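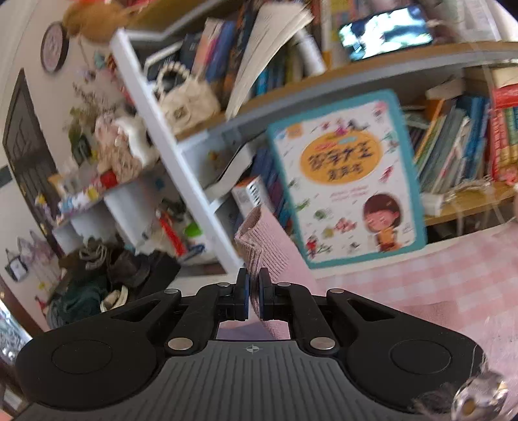
Chathurika Samarakoon was told on her first morning that the license server "mostly runs itself," and she has been running it ever since. The server lives at Rivbridge, on a Windows machine with a sticker on it reading DO NOT SHUT DOWN. In October someone shut it down.

"They were being green," she says. "I respect that. It was a Friday, though."

Rivbridge has 500 people and a pool of 32 seats for Kulora, the drafting program most of them need at some point in the week. The arithmetic works as long as people close the program when they go home. They don't.

"I looked one evening and 29 seats were out," Samarakoon says. "The building was dark. I could hear the fridge."

Her first remedy was an email. Her second was a politer email. The third was an idle timeout, which hands a seat back after two hours without a keystroke, and which drew more mail than the first two put together. One engineer in the Cilcombe office taped down his space bar. She found this out from his drawing, which had acquired a great many spaces.

Sreekumar Kulkarni looks after the Cilcombe end and joined us by phone, with a delay that made him sound more thoughtful than he claims to be. His complaint is the log file.

"It had 3,664 denials in it when I first opened it," he says. "I thought we were under attack. It was one laptop, asking again every few seconds, all weekend. It had the old server name."

Had anyone told the laptop about the new name?

"There was a wiki page," says Kulkarni.

The two of them now keep the server address in an alias, so the machine behind it can change without anybody touching the desktops. They also borrow seats out for travel, up to seven days at a time, and Samarakoon would like it known that the return button is in the same menu as the borrow button.

The reseller, Gounder, has offered to move everything to named users next year. She has the quote open in another window and doesn't care to read the figure aloud.

"Ask me after the renewal," she says. Kulkarni, a second or so later, says the same.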